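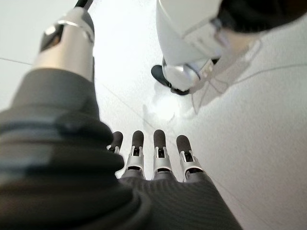
教一只手往碗架上放盘子：三月采集手记

上个月说过要写一篇讲采集的，拖到现在，原因很简单：一直在采！三月大半的时间我都耗在厨房台面旁边了，每天回到家脑子里还是“伸手、对准、放下、松开”，刷自己家的碗都会下意识把手停在半空，等一个并不存在的提示音。

先交代一下进度。Ninden 这个项目的目标是让一双灵巧手学会收拾餐具：从碗架里拿，往碗架里放，再往洗碗机里放。听上去平平无奇，可是碗碟这种东西又薄又滑又反光，边缘还是弧的，手指差一点点，盘子就会斜着卡在两排齿中间。靠写规则去描述这些动作，我试过，写到后来全是例外。所以我们走的是模仿学习这条路，由人来遥操作，一条一条地示范，把摄像头画面、关节角度和手指的力一起记下来，拿去训练策略。

到我写这段的时候，库里一共有 1563 条示范。看到这个数字那天我在工位上真的拍了一下桌子，旁边的 Phong Bạch 以为我又把哪条线踢掉了。

手腕上的视角，我真是越看越喜欢

很多朋友第一次看我们的数据，都会直接点开头部摄像头那一路，因为那一路最像人的眼睛，台面、水龙头、水槽都在该在的位置上。手腕那一路呢，点开常常是一大片针织纹理的深灰色，然后是一排银色的指节，再往外是亮得发白的地砖，有时候角上还有一截白色外壳和黑色的脚。第一反应都是：你给我看这个干嘛？

可是你多看一会儿就会明白它有多宝贵。头部视角里，手一旦伸进水槽，指尖多半就被手背挡住了，最关键的那一下接触什么也看不到。手腕相机离指尖近，指尖贴没贴上盘沿，拇指有没有张够，一眼就知道。我们早先做过一版只用头部画面的策略，手能伸到碗架附近，位置也八九不离十，可就是合不拢，老在盘子旁边捏空气。加上手腕那一路重新训练，同样的示范，动作一下子就有了“摸索”的味道，会先靠近，再调一调，再合上。我当时看回放看了好几遍，特别激动，还录了屏发给家里人（家里人回了个大拇指，我觉得他们没看懂）。

手腕视角的麻烦也不少。相机装得近，手背的护套会占掉好大一块画面，护套一起褶子，挡住的部分就跟着变。护套的松紧每次穿都不太一样，早上穿得平整，采到下午就堆到一边去了。刚开始我以为这种变化会把模型弄糊涂，专门定了规矩，每采一小批就停下来把护套捋平。后来 Cameron Laing 提议干脆别捋，让褶子自己变，只要指节和指尖看得见就照采。我将信将疑地照办了，分了两组数据来比，结果随便它起褶的那组在换了新护套之后表现更稳。好吧，这一局算他赢。

还有亮度。地砖反光很强，手一旦朝着地面那边，自动曝光就会被带着跑，等手再转回水槽，前面一小段画面会偏暗。我们现在把曝光锁住了，按水槽里的亮度来定，地砖过曝就让它过曝，反正盘子又不会放在地上。

再说一个新手特别容易踩的坑：时间戳。头部相机、手腕相机、手指关节各走各的时钟，刚搭好的时候看着都挺齐，采久了就慢慢错开。我第一次发现是在回放一条松手的动作，画面里手指已经张开了，力的曲线还老老实实地抓着。错得不多，可对于“什么时候松手”这种事情，错一点就等于教坏孩子。现在每次开机先做一个同步动作，手指合一下再张开，拿这一下把几路信号对齐，收工前再做一次，看有没有漂。

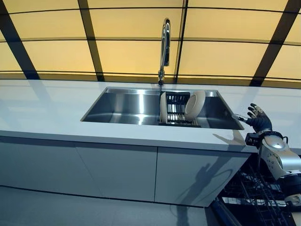

一条示范到底长什么样

留言里有人问过“一条”是什么意思，多长，从哪儿开始到哪儿算完。我就拿水槽里的碗架来说吧。

我们用的是一只黑色的架子，直接坐在不锈钢水槽里，架子上立着白色的餐具，有接近侧面对着镜头的平盘，也有斜靠着的、宽一些的。旁边柜子里的洗碗机门开着，里面也是深色的金属网架。这个布置我挺得意的，手从水槽到洗碗机的距离不远，中间正好跨过台面的前沿，人做起来很顺，机器做起来处处是坑，特别适合拿来教！

开始一条之前，操作员先读任务卡。任务卡是 Phong Bạch 做的，用的是我们自己写的小工具 Ziltora，它会随机抽一个起始摆放，再抽一句指令，比如“把靠左的盘子放到右边的齿里”。我们最早没有任务卡，全凭操作员当天的心情，一个星期过去，回头一看，绝大多数示范都是同一只手从同一个方向拿同一个位置的盘子。人就是会偷懒，我自己就是偷得最厉害的那个。有了任务卡以后，分布好看多了。

接下来是摆放。照着卡片把餐具放好，手退开，大家都让到镜头外，操作员按下踏板，开始记录。手伸过去，张开，靠近，合上，提起来，移动，对准，放下，松开，退回去，再踩一下踏板，结束。顺的时候一气呵成，不顺的时候光对准那一步就能磨很久，盘沿在齿上蹭来蹭去，我在旁边看得直跺脚，又不敢出声，怕影响操作员。

结束以后操作员马上给这一条打标签。标签一共有九种，从“干净利落”到“中途滑脱又补救”到“作废”都有。马上打这一点特别要紧，隔了一顿午饭再打，就全凭印象了。我们吃过亏，有一批是下班前集中打的，后来抽查，标签和画面对不上的多得让人脸红，那一批我花了两个晚上重新看。

说到补救，我要多讲几句，因为它是我这个月最大的收获。

刚开始采的时候，大家都有一种交作业的心态，想交最漂亮的那一份。手一抖，盘子偏了，操作员马上喊“重来”，这条就扔掉。于是库里全是完美的、流畅的、毫不犹豫的动作。拿去训练，策略也学得很流畅，很不犹豫，一旦偏了就流畅地继续错下去，盘子歪着也往下按，看得我头皮发麻。它没见过偏了以后该怎么办，我们从来没给它看过。

所以现在偏了不许喊停，除非眼看要磕坏东西。偏了就慢慢退一点，重新对，重新放，整个过程全留下来，打上补救的标签。我们还专门安排了一些故意偏的开头，比如让手从一个别扭的角度起步，让盘子在架子上先斜着靠。操作员一开始很抗拒，觉得自己在拍失败集锦，采了几天反而玩上瘾了，有人专挑最刁钻的角度来，还给自己的招式起名字。这部分数据不算多，可加进去以后，策略会退了！会重新来了！第一次看到它自己退回去再对一次的时候，整个屋子都在叫。

影子和反光，也是数据

台面是白的，水槽是亮的，墙上的灯板暖黄暖黄的，这样的环境里影子特别实在。手一伸过去，台面上就有一只手的影子，柜门上还有更大的一片，手指的形状都看得出来。我起初想过把光打散，弄得像摄影棚一样均匀。Cameron Laing 问了我一句：谁家厨房是摄影棚？我就把柔光布收起来了。

现在的做法是记录光照，不去控制它。灯全开的采一些，只开一部分的也采一些，每一段在日志里写清楚开了哪几组灯。水槽底的反光会随着灯变，龙头上的高光也会跑，这些全都留着。唯一不能接受的是采到一半有人去动开关，前半条和后半条像两个厨房，这样的一律作废。为了防止我自己手贱，Phong Bạch 在开关上贴了一张纸条，写的是我的名字和一个叉。
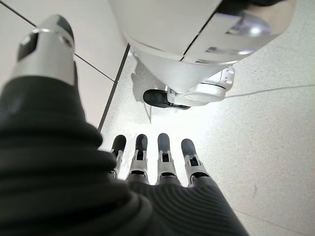
清洗数据的那些天

采集是体力活，清洗就是磨性子的活了。我以为自己会讨厌它，结果挺着迷的，泡一壶茶，戴上耳机，一条一条过，像在看一部剧情极其缓慢的连续剧。

第一遍是机器筛。丢帧的、时间戳跳的、某一路是黑屏的，脚本直接挑出来。手腕画面还有一个单独的检查，看指尖那一块是不是清楚。这一路拍到的东西比想象中杂：带罗纹的护套、银灰色的拇指外壳、带细小斑点的浅色地砖、砖缝、白色的腿壳、黑色的脚垫，什么都有。以前的脚本按整幅画面的清晰度来判断，地砖的纹理一清楚就给高分，哪怕指尖糊成一团。改成只看手指附近以后，误判少了很多。

第二遍是人看。我们用 Esico 来放，四路画面并排，下面拉着力的曲线，踩点、跳转都很顺手。每条至少过两个人，两个人的意见不一样就拿到一起吵。吵得最凶的一类叫“算不算放稳”。盘子立在齿里，手松开了，可是盘子微微晃，这算不算成功？Phong Bạch 觉得算，手都离开了。我觉得要等它停下来再说。最后的折中办法是结束以后多录几秒，晃停了算成功，倒了就算失败，吵架的时间省下来喝咖啡。

第三遍是去重，这一步我强烈推荐给所有在攒数据的朋友！我们把每一条的手部轨迹拿出来互相比，太像的归成一堆，每堆只留几条。第一次跑完，我盯着结果看了好久，心都凉了，因为真正各不相同的比我以为的少得多。后来补采就全按这个图来，哪一块稀就往哪一块补。操作员也爱看这张图，自己采的点落在空白处会特别有成就感，像在地图上点亮一个新地方。

洗完以后，第一个可以放心用来训练的子集是 700 条。比起总数，看着是缩水了不少，可我宁愿要这些。剩下的也没扔，有的标签需要重打，有的只坏了一路，还有一些失败得很有意思，单独放在一个文件夹里，文件夹的名字叫“宝贝”。下一个目标是把干净的子集做到 1000 条，按现在的速度，应该不会太久。

一点关于操作员的话

我觉得做数据的人容易把操作员当成输入设备，可他们才是最懂这件事的人。哪一种盘子好拿，哪个角度拇指会顶住，哪一步延迟最明显，他们早就知道了，只是没有人问。我们现在每天收工前站着聊一会儿，谁都可以抱怨，抱怨写进日志。护套勒手腕线、踏板太硬、任务卡的字太小，全是这么改出来的。

还有轮换。遥操作看着像打游戏，盯久了眼睛非常累，人一累，动作就变得又急又直。我们对比过同一个人刚上手和连续采了很久以后的轨迹，后者的路线明显更“抄近路”，松手也更早。现在换人换得很勤，宁可少采，换下来的人去摆餐具或者看回放，总之别一直盯着。

另外，每个人有每个人的手法，这一点我真是太喜欢了。有的人喜欢从上往下轻轻一落，有的人习惯先靠住一侧再滑进齿里。开头我们想统一手法，写了一份很长的规范，没人看得完，我自己也没看完。后来只留下几条安全方面的硬规定，其他随意，日志里记上操作员的编号就行。模型怎么处理这么多种风格，是下一篇要讲的内容，Ung 那套分风格训练的代码我还在啃，啃完再写，欢迎懂的朋友先来剧透。

换角度，再换一批东西

目前头部画面的角度太单一了，大部分都是正对着水槽。最近开始让头转一转，从斜一点的方向看台面，台面变成一条斜线，画面里还会多出台面下面的东西，深色的金属网架、木头的圆盘子或者盖子、浅色的木柄，都是之前很少拍进来的。

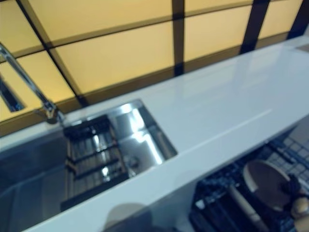
从斜侧看水槽里的黑色碗架，台面下是深色网架和几件木头的东西

转头的时候画面会有一点糊，我考虑过要不要把糊的帧剔掉，目前的决定是留着。机器自己动起来的时候也会糊，让它早点习惯没什么坏处。真正要小心的是转头的时机，如果操作员每次都在伸手之前转头，模型很可能就把“转头”当成伸手的信号。Ziltora 的任务卡上已经加了一栏，随机规定头什么时候转，有时候整条都不转。

接下来想加的东西列在我的便签上，已经写满了：木头的餐具，颜色深的碗，叠在一起的小碟，还有筷子。一想到筷子我就既兴奋又发愁，那么细，那么爱滚，手指的力稍微大一点就会弹出去。Cameron Laing 说筷子至少要单独开一个月，我觉得他还是乐观了。

几个留言里的问题一起回一下：

采集脚本会不会公开？同步和去重那两部分我想整理出来，注释还得补，现在里面骂人的话有点多。

一个人能不能在家做？能的，从一只简单的夹爪、一个固定相机和一个很小的任务开始就行，比如把杯子从左边挪到右边。先采一点点，马上训练，马上看它怎么失败，再回去补采。千万别闷头采完一大堆才第一次训练，我就是这么浪费掉一整批数据的，那批东西的手腕相机装歪了，直到训练出来的策略怎么都对不准，我才想起去看支架。

要不要录声音？我们没录，但很想试试。盘子碰到齿的那一声特别清脆，操作员都是听着它松手的，模型却听不见，想想有点不公平。麦克风已经下单了，装在哪儿还没定，Phong Bạch 主张装在水槽边，我想装在手腕上，等货到了两边都试一下。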